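Workshop notebook, January
Mains hum on the Pusham recorder, cont.

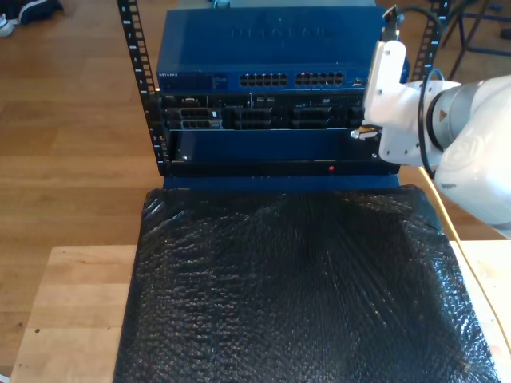
Small rack, Netgear switch at the top of the stack.

09.40. Picking up from last entry. Hum still there on both channels with nothing plugged in at the inputs. Swapped the mains lead, no change. Swapped socket, no change. Turned the strip light off over the bench and it dropped a bit, so some of what I wrote down last time was the light. Cross out those readings, they're no use.

Light stays off from now on when measuring. Use the desk lamp.

10.15. Lid off. Dust not too bad. Someone has been in here before, two of the screws don't match and there's a blob of glue on the big smoothing capacitor that isn't factory. Cap marked 1000 uF. Took it out of circuit to test: reads 502. So that's half gone. Would explain a good part of it.

Nothing of the right size in the drawers. Have the tall thin ones but the lid won't go back on over them. Staswood list a short one, ordered a bag of 9 as that's how they come. Leftovers go in the blue drawer, NOT the mixed tin.

11.30. While waiting, looked at the other side. Pinch roller is shiny and hard as a boot heel. Cleaned with alcohol, came up grey, still slips if you hold the spool lightly. Put down for replacement. Blomqvist did ours last time (re-rubbered the old one, sent it back in a fortnight) and that one still runs fine in the downstairs machine. Will ask for the price again.

Belt: ok. Bit of a kink where it's sat on the motor pulley for years but it evened out after running for a while. Leave.

Heads: wear flat on the playback head, visible with the loupe, not deep. Didn't touch apart from cleaning. Brown muck on the buds from the Watano tape, which sheds like a dog. Please don't play that reel on anything else till it's been baked. I've put tape round the box.

13.50. After lunch. Went round the earthing with the meter as I don't trust that glue blob person. Found the screen of the left playback lead joined at BOTH ends, one to the head block and one to the amp board. Service sheet shows amp end only. Lifted the head block end, sleeved it, tied it back out of the way. Tacked two capacitors from the drawer in parallel on flying leads just to see (ugly, do not leave like this).

Hum nearly gone on the left. Right is better too but has a sort of buzz on top, sharper than the hum, comes and goes when you press on the board near the volume pot. Dry joint I'd guess. Reflowed 3 that looked dull. Buzz stopped. Pressed all over with the plastic stick, couldn't bring it back.

15.20. Ran the test tape through. Level on the right a touch lower than the left, was like that before I started so not my doing. Azimuth looks fine by ear, will check it on the scope once the roller is done, no point setting it now and agian after.

Flying leads off, machine unplugged, lid resting on top with the screws in the jam jar. DO NOT power up, there is no smoothing cap in it.

To do
- fit new cap when Staswood parcel comes
- write to Blomqvist re roller, measure the old one first (shaft too)
- right channel level
- find matching screws
- bake the Watano reel, oven is booked out till the end of the month
- photocopy the service sheet, ours has tea on the page with the power supply

Felt pads for the tension arm: we're down to the last strip, who uses them all? Added to the shopping list on the door.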